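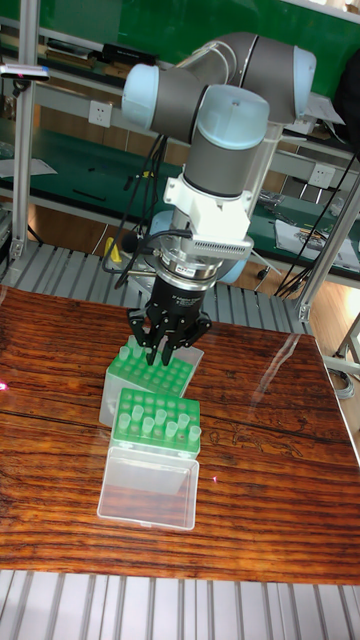

Attachment 1 - gripper down at the full rack, partly filled box in front.

Valisent Support Desk
Subject: Three-finger gripper grabs two tips instead of one when refilling a rack
Product: Prorirport task package
Site: Gough
Opened: 24 May 2023
Priority: Normal
Status: Closed, follow-up request open

Original request

Hi all,

We're working on a chore that everyone in our lab hates, which is topping up half-used pipette tip racks. The arm takes a tip from the full box at the back, brings it over to the box in front, and puts it in an open hole. Then it goes back for another one. A person does this without looking and while talking about lunch, so I thought it would be a nice easy demo. It is a terrible easy demo, but I'm having a great time with it.

What goes wrong: when the fingers close in a densely packed part of the rack, they often come up with two tips. Sometimes the second one drops back onto the rack sideways, and then the next pick is hopeless. Placing is much better than picking. If the arm arrives with one tip held straight, it nearly always goes in.

First run was 67 picks with the settings the package came with. 41 of them lifted a single tip cleanly. The rest were doubles, empty closes, and a few where the tip came up but leaned over so far that the release would have bent it. I stopped those by hand.

Things I tried before writing in:

Restarted the controller. No change.
Ran the arm with the fingers open above the rack and checked by eye that they line up with the row. Looked fine to me.
Swapped the full rack for a fresh one from the same case. No change.
Lowered the grip force. Fewer doubles, but more tips slipped out on the way up, so I put it back.

Is there a setting for how far the fingers open before they close? I can't find it in the task menu.

Support reply 1

Thanks for the clear write-up, and for the numbers. There is an opening width setting, but it sits under the gripper profile and the task menu doesn't show it. Go to Tools, Gripper, Profiles and open the one the task is using. My guess is that it's the general pick-up profile, which opens wide. That's great for a mug or a bottle. In a full rack it means each finger comes down a row or two away from the tip you want and sweeps up a neighbor when it closes.

Could you send us:

1. The name of the active profile
2. The approach speed
3. Which hole in the rack the task starts from

Please also check the order of picks. If it starts in the middle of a full rack, the fingers have neighbors on every side.

Requester

You were right about the profile, it's the general one. Speed is at 60 percent. And the task starts in the middle! I never thought about that. When I do it with my own fingers I always start at a corner.

I made a copy of the profile, set the opening as narrow as it would let me, and changed the start to the near right corner. Big difference within minutes. The doubles are almost gone at the edge of the rack. They come back once in a while further in.

New problem, though. With the narrow opening, the fingers now sometimes come down on top of the tip and push on it. The arm feels it and stops with a contact warning, which I was very happy to see, but then somebody has to walk over and press resume.

Support reply 2

Good progress. Contact warnings with a narrow opening nearly always mean the rack isn't quite where the task thinks it is. A wide opening hides that kind of error and a narrow one shows it to you.

Please redo the rack teach-in with the box pushed fully against whatever you use as a stop. Use three corner holes, and go back to the first one at the end to see if the reading repeats. If it's off by more than a millimeter, tell us before you run anything.

Requester

There was no stop. The boxes just sit on the table, and the table is glossy, so they slide when anything nudges them. I had been putting them back by hand and trusting my eye.

Teach-in showed the rear box was off by 2 mm from where I'd taught it. That seems like nothing until you look at how close together those holes are! I stuck strips of rubber mat under both boxes and taught it again. The first corner repeats now, as close as I can read it.

Support reply 3

That will do it. Before you run the whole rack again, drop the speed for the last bit of the approach only. There's a separate field called Final Approach. Leave the travel speed where it is, or a refill will take all afternoon.

Requester

Final approach slowed down, travel left alone. I let it work through the lunch break with me sitting next to it, eating a sandwich and holding the stop button. One contact warning, early on, and one empty close where it went back and got the tip on the second try by itself. No doubles at all from the outer rows. I may have cheered.

Since people here keep asking me whether it can do the job yet, my answer for the file: yes for this rack, taught in carefully, on a mat, with someone in the room. Slower than a bored person, and I'd still want to look over the rack before anyone used it. But a chore that needs me to sit nearby is already a better chore than one that needs my hands. A colleague over at Endolar wants to try the same thing with screws sorted into trays, which sounds easier to me, but I've been wrong about easy before.

Two things I'd like to ask for:

- Show the opening width in the task menu, or at least put a link there.
- Let the task retry after a light contact warning. One retry, a hair to the side, then stop and call for help.

Support reply 4

Glad it's running, and thanks for testing so patiently. Both requests have been passed to the Prorirport team. The menu link is a small job. The retry needs a safety review first, so please don't script your own version in the meantime.

We've added a note on slippery tabletops to the rack teach-in page. Closing this ticket with cause listed as gripper profile too wide, rack position shifted. If the doubles come back in the inner rows, reply here and it will reopen. Send the run log along with the profile name.

Requester

Will do. Trying a different brand of rack next, with the holes cut a bit differently. Wish me luck!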